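City Living | Renting & Moving

What I Learned Renting My First Apartment Without a Real Estate Agent

I've moved five times in my adult life, and until this spring I had never once read a lease all the way through. I'd skim the first page, find the rent, find the box for my initials and hand over a check. Then I decided to leave my little shared place in Plondton and look for an apartment of my own in Brarkport, and I got religion about paperwork. (My friends are very tired of hearing about it!)

I started in June, the worst month you could pick, with a budget of $2,000 and a head full of ideas about bay windows.

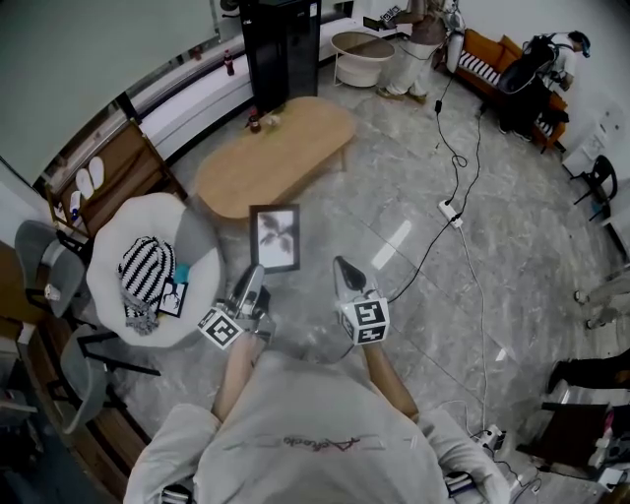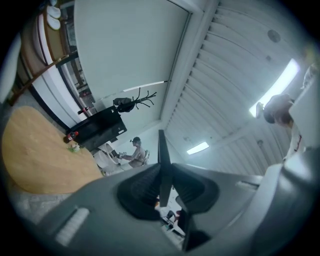

Forget the bay windows, was the first thing my former roommate told me when I called her to complain, and ask what the heat costs in February. She'd rented in Brarkport for years before we lived together, and she had paid for a lot of pretty windows in that time. She also told me to ask every landlord for the last winter's utility bills, which I'd never dreamed you could do. You can! Most of them just email you a copy.

So I made a list of questions and took it to every showing, and it changed how I looked at the listings too. There was a one-bedroom near the harbor at $1,800 that seemed like a steal until I asked about parking, trash, water and the "amenity package," which covered a gym in a different building. Add it all up and it came to $2,462 a month. I stood in the hallway doing the math on my phone while the leasing guy looked at his shoes.

That's the number I'd tell anyone to chase, by the way. The all-in number. Get them to write it in an email before you pay an application fee, and if they get vague about it, go get a sandwich and look at the next place on your list.

The second big lesson was about timing. I'd been going to showings at lunch, when every apartment on earth is quiet and sunny. Then I went back to one I loved at 9 p.m. and sat in my car across the street for a while. The bar downstairs had a patio. The patio had speakers. I drove home singing along with the cover band and crossed that one off.

I used two search sites, Bako and Ekitz, and had both open pretty much all day. Bako's map was easier for me, and I liked being able to draw a shape around the bus line and ignore everything outside it. Ekitz seemed to get the small landlords, the people with a duplex and one blurry photo of a stove. I ended up messaging a lot of those blurry stoves, and I'd say that's where the bargains were hiding. It's also where you want to be careful, so I never sent a cent to anyone until I'd been inside with a key in the door and checked the owner's name against the county records. Took me ten minutes at the kitchen table.

And then there's the deposit. Mine is $800, and before I moved in so much as a lamp I walked through with the landlord and wrote down every chip and stain, including a weird burn on the windowsill shaped like Florida. We both signed the sheet. At my last place I didn't do that and I ended up paying for somebody else's cracked tile, and I'm still mad about it.

The lease itself took me an entire evening and a pot of coffee. I found a line saying it would renew for a full year unless I gave 90 days' notice. I asked if we could make it 60 and month-to-month after that, fully expecting a no, and my landlord crossed it out with a pen and initialed it right there on the hood of his truck. All those years I thought a lease was like a parking ticket, you just take what it says. Ask! The worst you'll get is a shrug.

I moved in at the end of the summer. It's the top floor of a duplex, with a slanted kitchen floor, a decent closet and regular square windows that close all the way. The heat's included. My old roommate came over, put her hand on the radiator and nodded like a mechanic, and then we ate takeout on the floor because the couch wasn't coming for another week.

214 shares | 37 comments

Related stories
Is Renters Insurance Worth It for a Studio?
Duplex or High-Rise: Where Your Rent Goes Further
How to Break a Lease Without Losing Your Shirt
Moving With Cats: A Survival Diary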